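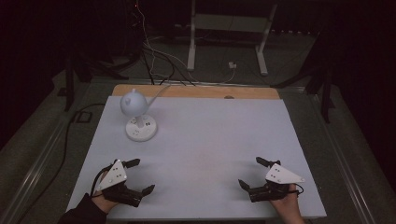 Figure 2. Lampe de bureau blanche sur la table, une pince dans chaque main.

4.2. Les soirées quiz : ce que racontent les équipes

Je passe maintenant au bowling, ou plutôt aux soirées quiz que les deux bowlings Bravo, celui de Fedley et celui d'Edport, organisent le dimanche entre deux parties (oui, on répond aux questions avec les chaussures louées aux pieds !). J'ai lu les 746 commentaires laissés par les clients, crayon en main, et j'ai gardé les 141 qui parlaient du quiz lui-même. Les autres portaient sur les pistes, les frites, le parking, et je les reprends en 4.3.

Premier constat, et j'avoue qu'il m'a surprise : les équipes se plaignent très peu de la difficulté. Elles veulent bien sécher sur une question de géographie, à condition que l'animateur relance vite. Ce qui les agace, c'est l'attente entre les manches -- surtout à Edport, où la correction se fait encore à la main. À Fedley on joue avec Rudura, le système de boîtiers, et le mot « attente » n'apparaît presque jamais.
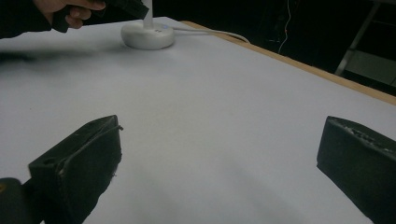

J'ai d'abord cru à un simple effet de matériel, mais en relisant les commentaires de Fedley je suis tombée sur autre chose : les gens y parlent énormément des équipes voisines, des fous rires d'une piste à l'autre, des paris idiots sur le dernier lancer. Les scores s'affichent en direct et tout le monde s'interpelle. À Edport, chacun reste sur sa feuille.

Je reste prudente, bien sûr. Les deux salles n'attirent pas le même public, et un client qui prend la peine d'écrire a souvent passé une très bonne soirée, ou une très mauvaise. J'ai donc recodé 100 commentaires à l'aveugle, un mois plus tard, avec la grille de l'annexe B. Les désaccords avec mon premier codage concernent surtout l'ambiance, catégorie que j'avais définie trop largement.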